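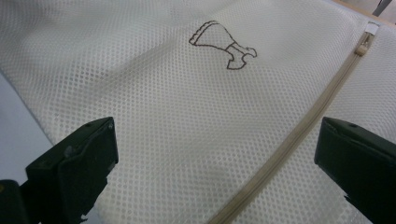 工单主题：库存同步后部分商品可售数量被写为零
提交方：Morkstead 电商运营组
提交人：Awuor Muriithi
处理人：Idrisa Kaijage（二线）、Bastien Gilbert（中间件）
涉及系统：Sarach 库存中间件、Flundetwood 店铺后台
优先级：高
状态：已解决，待观察

问题描述

周三夜间 Sarach 完成版本升级，次日早班发现店铺后台有一批商品显示“无货”。仓库系统内这些商品库存正常，无锁定、无盘点任务。手动在后台改回数量后，下一次同步又被覆盖为零。

店铺在售编码合计2,329条，异常292条，集中在家居布艺和收纳两个类目，服饰类目未发现异常。前台已有顾客因加购失败联系客服，运营组临时将异常商品的自动同步关闭，改为人工维护。

提交人补充：升级前没有改动商品资料，也没有批量导入操作。

初步检查

Idrisa Kaijage，09:40
1. 检查仓库侧导出接口，抽取异常编码单独查询，返回数量均大于零，时间戳正常。
2. 检查店铺侧接收日志，收到的请求体中数量字段就是0，排除后台自行清零的可能。
3. 检查中间件任务状态，全部标记为成功，没有重试，没有报警。
4. 对比升级前后的同步任务配置，除版本号外无差异。

结论：零值产生在中间件内部，位置在读取仓库数据之后、推送之前。转中间件组。

Bastien Gilbert，10:25
请提供完整的调试日志，日志级别调到 DEBUG 后跑一次单商品同步即可，不要跑全量。另外请导出编码映射表，格式用 CSV，编码 UTF-8，不要用表格软件打开后再另存，否则前导零会丢失。

Awuor Muriithi，11:10
日志和映射表已上传至工单附件。单商品同步选的是家居布艺类目下的网眼洗衣袋，带拉链的款式，仓库有货，店铺显示无货，可以稳定复现。
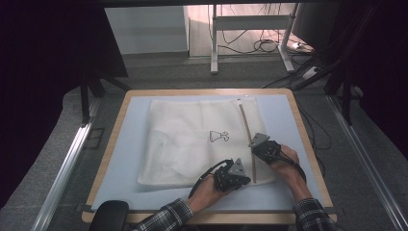 日志分析

Bastien Gilbert，13:05
关键日志如下：

DEBUG mapper: normalize source_code form=NFKC
DEBUG mapper: lookup target_code result=MISS
WARN mapper: no mapping, apply missing_policy=zero
INFO push: qty=0 status=200

新版本在查映射表之前，会对仓库编码做一次 NFKC 规范化，全角字符转为半角。映射表中的键没有做同样处理，仍按原样存放。仓库编码里如果有全角连字符，规范化之后就与映射表里的键对不上，查询结果为 MISS。

查不到映射时的行为由 missing_policy 控制。旧版本默认值是 keep，即跳过该商品，保留店铺现有数量；新版本默认值改为 zero。贵方配置文件里没有显式写这一项，所以升级后直接用了新默认值。配置对比看不出差异也是这个原因，对比的是文件内容，不含默认值。

任务状态显示成功，是由于推送请求本身返回了200。MISS 只记 WARN，不计入失败数。

两处因素叠加才出现本单现象。如果只有规范化的改动，异常商品会停在旧数量上，不会归零，但同样不会更新，发现起来更晚。

编码来源核对

Idrisa Kaijage，14:20
在映射表中按全角连字符（U+FF0D）检索，命中条数与异常条数一致，逐条比对后编码也完全一致，没有遗漏项和多余项。

这批编码是早期由供应商表格导入的，当时的录入环境为中文输入法全角状态。服饰类目后来统一重编过，因此没有受影响。仓库侧条码标签上印的是半角，扫描枪读数不走这张映射表，收发货未受影响。

处理步骤

1. 停止全部定时同步任务，确认队列为空。只关闭异常商品的同步不够，重建映射时会锁表，其他任务会排队超时。
2. 在中间件配置文件的 sync 段显式加入 missing_policy=keep，保存后重启服务。用 sarachctl config --effective 查看生效值，不要只看文件。
3. 备份映射表，备份文件名带上版本号。
4. 执行映射表键规范化脚本，先加 --dry-run。输出中若出现 COLLISION，说明规范化后有两条记录的键相同，必须人工合并后再正式执行。
5. 正式执行脚本，完成后重建索引。
6. 对单个商品触发同步，确认日志中 lookup 结果为 HIT，店铺后台数量与仓库一致。
7. 按类目分批恢复同步，最后恢复定时任务。

执行记录

Idrisa Kaijage，15:10
步骤1至3完成。生效值已确认为 keep。

15:25
步骤4试运行，出现2条 COLLISION。两条指向同一个店铺商品，属于历史重复录入，一条全角一条半角。已与 Awuor 确认保留半角记录，全角记录移入归档表。再次试运行无冲突。

15:40
步骤5执行失败，报错如下：

ERROR index: statement timeout after 4,000 ms

脚本部分已提交，索引重建未完成。此时查询仍可用，但走全表扫描，速度较慢。

Bastien Gilbert，15:55
该超时是连接池的默认语句超时，不是数据库本身的限制。重建索引请用维护连接，参数加 --maintenance，此连接不设语句超时。不建议修改连接池的全局值，推送任务也用同一个池，超时放宽后遇到店铺接口卡顿会占满连接。脚本无需重跑，键已经是规范化后的值，只重建索引即可。

Idrisa Kaijage，16:15
使用维护连接重建索引，成功。步骤6通过，单商品日志为 HIT，数量一致。开始步骤7，先收纳类目，再家居布艺类目。

17:05
全部类目恢复。全量比对仓库与店铺数量，差异为零。定时任务已开启，首轮运行无 WARN。

Awuor Muriithi，17:20
前台抽查正常，可以加购和下单。人工维护期间改过的数量是否需要回退？

Idrisa Kaijage，17:30
不需要，已被本轮同步覆盖为仓库值。人工维护期间产生的订单请单独核对是否超卖，店铺后台按下单时间筛选即可，中间件不保存这部分记录。

遗留事项

中间件组：MISS 计入任务告警，超过阈值时任务状态标记为“部分成功”。已登记到下一维护版本，版本号待定。

中间件组：升级说明中补充 missing_policy 默认值变更。现有说明只写了“优化未映射商品的处理方式”，没有写明旧值和新值。

Morkstead：商品资料导入模板增加编码格式校验，拒绝全角字符和首尾空格。负责人 Njoroge Mwaipopo。

Morkstead：人工维护期间订单的超卖核对，结果回填本单。

工单保留观察状态，连续三个夜间全量同步无 WARN 后关闭。期间如再次出现零库存，请直接在本单回复，附上单商品 DEBUG 日志和 sarachctl config --effective 的输出，不要新开工单。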